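Clurno Table Setting and Clearing, data card

Version 4. Maintained by Rocío Gallardo and Nazar Ostapchuk. Last edited Sat 12 February.

What is in the set

Clurno is a collection of short recordings of people who set a small table and clear it again. The subject is the dishes and how they are placed: plates, cups, and sometimes a decoration that has to be moved before a plate can go down. There are 920 recordings in the release. Of these, 191 are kept apart for testing, and we ask that you do not train on them.

Every recording has one written instruction, for example "put the cup behind the plate" or "move the flowers to the side and bring the blue plate to the middle". The instructions were written by Graciela Henríquez in Spanish and translated to English by Nazar. Both texts are included. Where the two do not agree, please trust the Spanish.

Folders

recordings: one folder for each recording, with video and a text file
instructions: the Spanish and English sentences, one per line
layouts: start and end position of each dish, drawn as a simple plan
splits: lists for training and for testing

Names of dishes

We use plain names made of a color and a word, such as blue_plate, pink_plate, cream_cup, white_flowers. In the first version the blue plate was called large_plate. This made confusion in the layouts where two plates of the same size are used, so the name was changed everywhere. If you have old scripts, please replace it before you load the files.

A plate is "on the table" when its whole base is on the surface. A plate which stands partly over the border is marked "unsafe" in the layout file, also when it did not fall.
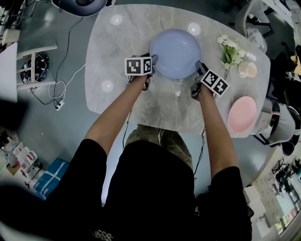 Does the flower decoration count as a dish?

It counts as an object with a position, but it is left out of the score for a complete setting. You will find it in the layout plans with its own name.

Layouts

There are 11 start layouts. The easy ones have one plate and one cup with free space between them. In the difficult ones the cup stands close behind the flowers, and the order of moving is important. Layouts are given from the side where the person stands, so "left" is always the left of this person. Please keep this in mind when you turn the plans.

The end layout is free in some of the instructions. "Clear the middle", for example, says nothing of where the plate must go. For these recordings the layout file gives the end position which the person chose, and a different one can be equally correct.

Known problems

The tabletop is glossy and the ceiling lights are reflected in it. A simple method for finding round objects can take a reflection for a small plate. Celeste Navarrete made masks for the table, but they are not yet checked for all layouts.

The words "behind" and "beyond" were used with the same meaning in the English text. We will correct this in the next version.

Some instructions say "saucer" where the object is a small plate. The Spanish text has the right word.

Corrections

Please write to Estela Iturra with the number of the recording and one sentence on what is wrong. Corrections of the layout plans are welcome also as a drawing on paper, scanned. We collect them and make a new version each November.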